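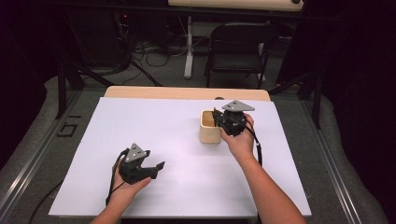 Visit Report: Clundoner Shared Workshop, Hand-Held Gripper Build

September 2026

Members of the Kikholm Makers' Association visited the Clundoner shared workshop to view the gripper build known as Kemis. The purpose of the visit was to learn how a small group with ordinary tools had brought a pair of hand-held grippers to working condition, and to consider whether a similar build could be undertaken at Kikholm.

The work area

The build occupies the rear of the main room. A table stands within a gray carpeted platform with padded edges, and metal rails run along both sides. Dark metal framing rises around it. A white foam board is laid over the table top during sessions, and small household objects are placed on it for handling. A square beige planter was among the objects in use. Members were asked to remain outside the rails while the grippers were being handled, and the party complied.

Cabling remains a matter of concern to our hosts. Each gripper has its own black cable, and the equipment behind the platform adds a good many more. A cable tray has been ordered. In August the group lost most of an evening to a connector that had worked itself partly out of its socket, and the connections are now checked before every session.

The grippers

The two grippers are held one in each hand. A gray triangular plate with small black markings is mounted on top of each. The jaws, arms and pivots are dark in color, and gold-colored rings are set into the pivots. The finger pads are plain rectangular blocks with a slightly rough face.

Our hosts explained that the present design, named Yordanov within the workshop, is the second to be completed. The first was abandoned when its arms were found to flex under load. The total spent on parts for the pair was almost 400 dollars, against a budget of 300 dollars set at the outset. The difference was put down chiefly to parts ordered twice after changes to the drawings. The group recommends that any new builder finish one gripper completely before buying parts for the other.

Wear on the pads was discussed at some length. The faces show worn patches and specks along the edges, and one pad has begun to fray at its lower portion. Replacement pads are cut by hand from sheet stock. Two members of our party asked whether a harder material would last longer. The group has tried one and found that thin, smooth objects slipped out of it too easily. The softer pads have been kept for the time being.

Handling of small objects

The planter presents a thin rim, and the usual approach is to close the jaws over it from one side. A narrow round handle calls for more care. The group uses a paintbrush for this work and regards it as a fair test of whether the two fingers meet squarely.

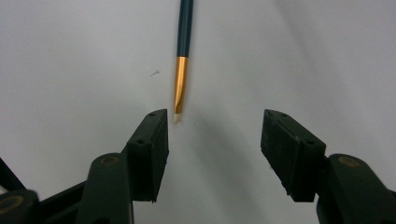
Paintbrush and open gripper jaws over the white work surface.

Visitors with a free hand and some patience were invited to try the grippers for themselves. The general opinion was that the weight is reasonable but that the grip tires the wrist after a short while. Our hosts limit each turn to 90 seconds for newcomers — a rule we would adopt.

Matters for Kikholm

The party considers the build to be within the means of our own workshop, subject to the following points. Floor space would have to be found for a table with clear room on all sides. The laser cutter would need to be booked well ahead for the flat parts. A written parts list should be agreed upon before any money is spent. Clundoner has kindly offered to share its drawings, with the request that any corrections be sent back.

A return invitation has been extended to the Clundoner group, and a date will be posted on the notice board when it has been settled.

© 2026 Kikholm Makers' Association. All rights reserved. | Contact us | Back to top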